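4.3 Checking the finger gap

Do this check after fitting new fingers to the Gondero hand-held gripper, and again every 745 cycles.

1. Close the fingers fully and release. They must return to the open stop without sticking.

2. Set a capped bottle on printed film on a white table. Hold the gripper so that both fingers show at the bottom of the camera view, with the gap clear between them.
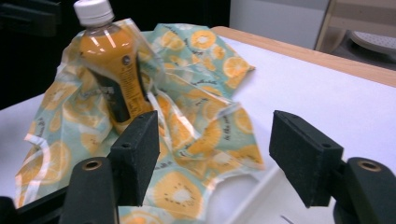

3. Check that the brass-coloured insert on each mount is flush. Refit any insert that stands proud.

CAUTION: Do not overtighten the finger screws. The mounts can crack.

Note: Replacement fingers are part 413.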